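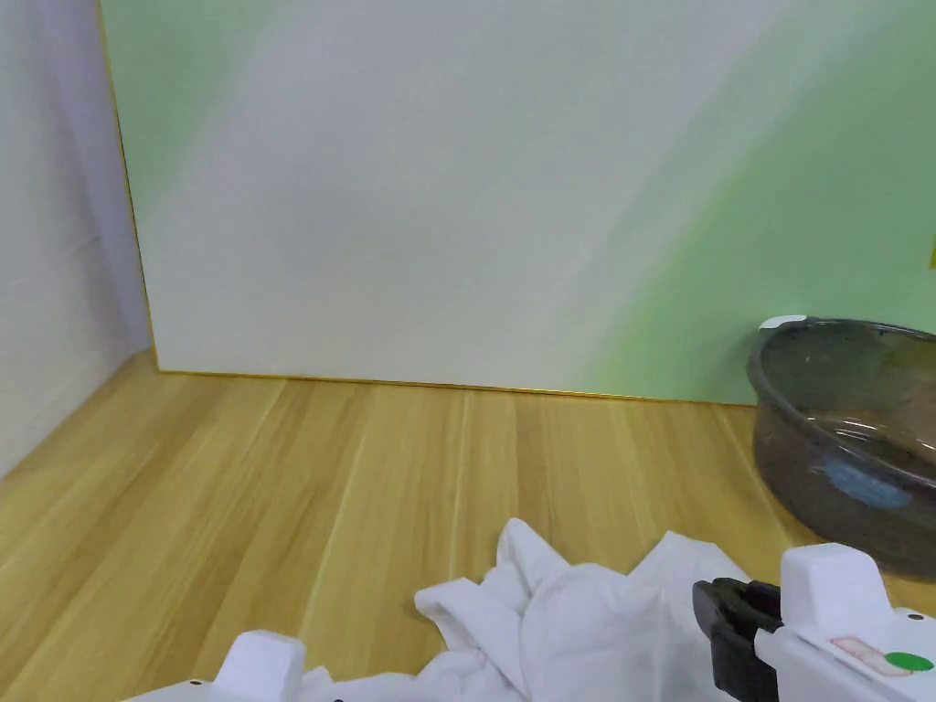
The county has decided to replace the Pasdale road bridge instead of repairing it. The vote was last night. I went, so I'll put down what I heard while I still remember it.

The bridge closes in May and the detour goes through Odera. That adds 15 minutes each way if you live on the east side, more if you get stuck behind the school buses.

The current bridge carries 1,386 vehicles on an average day. That number is from the handout they left on the chairs. I expected it to be higher.

Two bids came in. The lower one was from Gukton and they got the job. The other bidder wanted to keep one lane open the whole time, which would have stretched the work into a second winter. The county didn't want to pay for that.

Walkers and bikes get nothing during construction. A temporary footbridge was brought up and dropped in the same breath. If you walk to the clinic from the east side, you will need a ride.

I asked about the bus. The Driruten line will turn around at the feed store and go back the way it came. Anyone going farther has to call for the van, and the van has to be booked by 4 p.m. the day before.

The new bridge will have a sidewalk on the north side only. The river path comes up on the south side. I asked if that could be changed and was told the drawings are final.

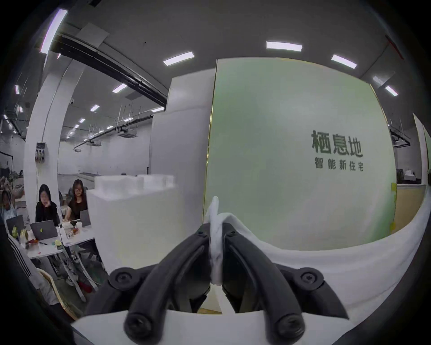 Oksana Boiko replied that the drawings were also final when they did the culvert, and that got moved after enough people wrote in. She says to send letters to the road office and copy your board member, and to put the sidewalk in the first line so it gets sorted to the right desk.

Fair point. I'm writing mine tonight. Email is accepted but they log paper mail separately, so I'm doing both.

Someone else asked about the weight limit. It stays as posted until the closure. Propane and feed deliveries will keep coming the long way, same as they have for two years.

The minutes should be up on the county site by the end of the month. I'll add the link here when they post.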